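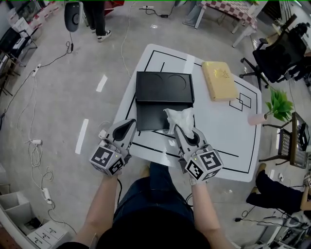
I have been meaning to write about the jigsaw puzzle since October, and every time I sit down to do it I end up working on the puzzle instead, so please forgive me if this wanders a bit.

It's a harbor scene, 1,000 pieces, made by Fendholm, and I bought it at Zusis (the little toy and game shop next to the shoe repair place) on a rainy afternoon when I really only went in to get out of the wet. I hadn't done a puzzle since I was a kid! The lady at the register told me to start with the boats and leave the edges for later, which went against everything my grandmother ever taught me, and of course I ignored her and did the edges first. It took me three evenings and I was one piece short the whole time. It was in the box lid, tucked up under the flap.

Then came the sky. I want to be fair to the sky, because it's a lovely soft color and I'd happily hang it on a wall, but there must be a special kind of patience that people who like sky pieces are born with, and I wasn't. I sorted by shape, I sorted by shade, I moved the lamp twice. What helped in the end was doing it in the morning with my coffee, when the daylight comes in sideways and the tiny differences in blue start to show – ten minutes at a time, and then off to work feeling oddly pleased with myself.
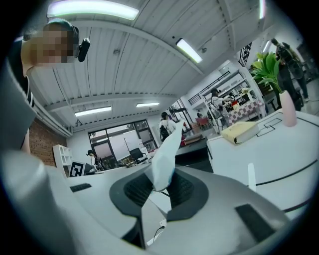
Do you have to glue a puzzle before you frame it? A snug frame with a stiff backing will hold the pieces fine, and you can still take it apart later if you change your mind.

I'm leaning toward taking mine apart. My sister-in-law wants it next, and she has promised me her Tuletti in return, a 2,000 piece map of the world with (she warned me) an awful lot of ocean. I've already measured the dining table and it will fit if we eat in the kitchen until spring.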